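Bring back the plain school dinner

My daughter's school changed its lunch arrangements in September. The old system was a hot meal at half past twelve, two choices, pudding on most days, everybody sitting down. The new one is a counter run by a contractor, open for 42 minutes, where pupils tap a card and take away a box. The letter home called it a flexible food offer. I have been thinking about it ever since, mainly while washing up, and I have come to believe the school has made a mistake that a lot of other schools in Prandbridge are also making.

I should say where I stand. I am not a cook or a teacher. I worked in wholesale catering supplies for a long time, first at Stisen and later for a smaller firm, and I sold a great many trays, tureens and serving spoons to kitchens that have since closed. So I have an old commercial interest in plates, though it no longer pays me anything. I also ate school dinners for eleven years and disliked a fair number of them.

The case for the box is easy to make and I will try to make it fairly. It is quicker. It needs fewer staff, and kitchens have had real trouble finding staff. Teenagers say they prefer it, and if you ask a fourteen-year-old whether she would like a wrap on a bench with her friends or shepherd's pie at a long table, you know what she will say. Old kitchens are expensive to repair. When the ovens at our school failed, the quote for replacing them was more than the school had, and the contractor offered to put in the counter at no charge. I would probably have found that hard to turn down as well.

What bothers me is what was given up in exchange, and how little it was discussed. A meal eaten sitting down is different from the same amount of food eaten walking along. You eat it more slowly. You notice when you are full. Somebody across from you has left their carrots and you have an opinion about that. A quiet child who has no one to stand with in the yard at least has a chair, and a reason to be in it for twenty minutes. With the box there is no chair. I have asked my daughter where the quiet ones go now and she says the library, or the toilets.

Then there is the food. A kitchen that cooks one or two dishes for 200 children can buy a sack of onions and use all of it. It can make a stew, which is cheap and good and does not fit in a wrap. A counter has to sell things that hold together in the hand and survive under a lamp, and that narrows the list very quickly to bread, pastry, chicken in a coating and pasta in a pot. There is a salad. My daughter reports that it is the same salad. I looked at the price list on the contractor's site and the cheapest thing that could fairly be called a meal costs more than the old dinner did with pudding.

The card makes this worse in a way I had not expected. Under the old system a dinner was a dinner. You paid for the term, or the council paid, and nobody at the table could tell which. Now each item has a price and the children know all the prices. They know who has a drink and who fills a bottle at the tap. A child on free meals gets a fixed sum, and the fixed sum buys the sandwich and the fruit and stops there. I am sure no one meant it to work like that. It does, though, and children are sharp about these things.

I am told that what I want is nostalgia. There may be some in it. I remember the smell of the hall and the noise of the benches being folded away, and I remember the grey liver as well, so I am not claiming there was a golden age. I would not bring back the liver. I would not bring back the rule about clearing your plate either, which did harm to some people I know who are now in their fifties and still can't leave a potato. 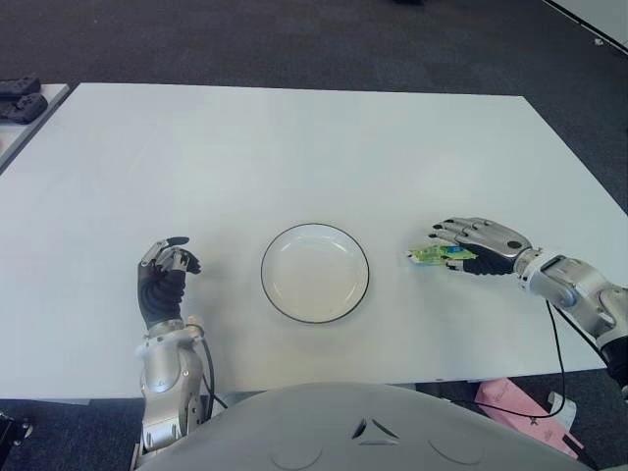
The part I would bring back is the table and the crockery, and one proper dish a day with something for those who can't or won't eat it. Crockery gets laughed at when I bring it up, but I spent years on the subject and I don't think it is trivial. A proper plate tells a child that somebody expects them to stop for a bit. It also lasts. At Stisen we had a school account that reordered the same line of plates every few years, only to replace breakages, and some of the originals were still going round when I left. Compare that with the bins outside our school at ten past one, which are full to the lid with card and film and little wooden forks.

It can be done without a fortune. The primary at Brumard Road closed its own kitchen and has dinners brought in hot from the secondary up the hill, and they are served at tables, in two sittings. They use a dishwasher they bought second-hand. The older pupils fetch and carry for the younger ones. I went to look at it one day in December — they were kind enough to let me stay for dinner — and it was noisy and rather slow, and the gravy had a skin. Almost all the children ate a hot meal. The second sitting ran late and the head didn't seem worried by it.

Secondary schools say they are too big for that sort of thing. Ours has 771 on the roll, and the hall seats up to 200 at a time, so everyone eating together would mean four sittings and a longer lunch break. A longer lunch break means a later finish, and then the buses have to be changed. I accept all of that. I would still like to see somebody try it with the first two year groups only, who are the ones most in need of it, and leave the older ones their counter. The contractor's agreement comes up for renewal next summer. Parents will be asked for their views, probably on a form with five faces to choose from, and I hope people will write something in the space underneath.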